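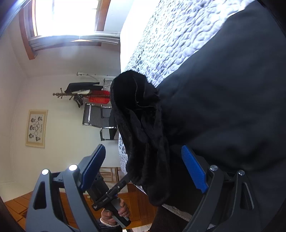

Udwood clothing sort moves into spare bedrooms

UDWOOD, March 9, 2025 - The winter clothing collection in Udwood will be sorted in people's homes this year while the floor of the town hall is replaced. Households that offered a spare bedroom have begun going through their own closets first, and the wider collection opens once those rooms are clear.

Mal-soon Maeng, who runs the collection, said the hall had always been used for the sorting and that there was no other public room large enough. She asked for help in the town newsletter and 40 households replied.

"A bed is a good height for it," Maeng said. "You spread everything out, you can see what you have, and you don't have to bend down to the floor all day."

Each household is asked to clear one bed and lay the clothes on top of the bedspread. Large pieces such as coats, blankets and long skirts go down first, opened out as far as the bed allows. Small pieces are then picked up one at a time, checked and put in a bag. Hats, gloves and socks are bagged separately from everything else. In past years they were mixed in with the larger clothes, and many single gloves were found at the bottom of bags after the collection had ended.

Dark clothes have been the slowest to sort. Ga-eun Yeon, who has given up her guest room on Belley Street, said black items were hard to tell apart in the evening.

"Black on black, you can't see a hole or a stain," Yeon said. "I do those in the morning by the window. A white bedspread helps too, and lint shows up on it right away, so you know what needs a brush."

Fuzzy and velvety fabrics should be shaken out and brushed before they are bagged. Seams should be checked at the openings, where the stitching usually goes first. Items with a small split can still be given and should be marked with a safety pin next to the damage. Deok-su Min will do the mending at his shop, Himeo, and has asked that no more than 2 bags be dropped off there at a time.

Items that cannot be mended will be cut up for cleaning rags. Underwear, pillows and anything with a strong smell of smoke will not be taken.

Last winter's collection brought in 2534 pieces of clothing. Maeng said she expected fewer this time, as the bedrooms fill up faster than the hall did and the bags have to be moved out more often. Avotiņš, the moving company, is lending a van for pickups and has provided 500 paper labels. Every bag needs a label with the type of clothing and the size, if the size is known. Names and addresses should be left off.

The change has not suited everyone. Dae-han Hyun, who helped at the hall for several years, said he missed working at the long tables with other people and thought the sorting would be less even from house to house.

"One person keeps a sweater that the next person throws out," Hyun said. "At the hall you could hold it up and ask."

Maeng said she had heard the same complaint from others. A printed sheet with notes on what to keep now goes out with the labels, and sorters who are unsure about a piece can put it in a bag marked "ask." Those bags will be opened by Maeng and Mal-soon Ki, who handled the children's clothes last year and will do so again.

Residents without a spare room can still give clothes by leaving a closed bag at Himeo during shop hours. Bags should not be left outside the door overnight.

The new floor in the hall is due to be finished in September, and the next collection is planned for that building.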